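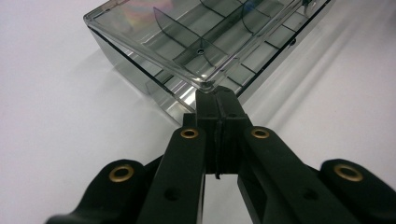
Section 3. Sorting and Storing the Small Parts

Your Pivach loom kit ships with 700 glass beads in one bag, a decision made by someone in packing who has never owned a carpet. Set up your storage before you open that bag.

You will need: a compartment box with a lid, a shallow dish, a bead scoop or old teaspoon, and labels.

1. Wash the box in warm water with a drop of dish soap. Dry it fully, corners included. Beads stick to damp plastic and will not be talked out of it.

2. Put the box on a flat, plain surface under a good light. A patterned tablecloth will hide any bead that wants to be hidden.

3. Snip one corner of the bag and pour a little into the dish. Close the bag with a clip.

CAUTION: Do not tear the bag open with your teeth. Glass beads are a choking hazard for small children and pets, and a dental hazard for everybody else.

4. Sort by size first, then by color. Going the other way means doing the whole job twice.

5. Scoop each group into its own compartment. Stop a little below the rim, or the lid will shear off the top layer and fling it.

6. Label the outside of the box. "Blue" is a poor label if you own more than one blue. Use the color number from the card.

7. Close the lid and press along all four edges until it snaps. Tilt the box gently over the dish. If beads wander next door, the lid is not seated.

NOTE: Kits packed before January came with the older Stiver dividers, which sit 2 mm short of the lid. Small beads will travel. Felista Bakilana in our parts office will mail you a replacement set if you send her the number on your packing slip.

8. Keep 20 beads of each color aside for repairs. You will be tempted to use them. See Section 7, Repairs, for how that ends.

Store the box flat, away from direct sun, and never on top of the dryer.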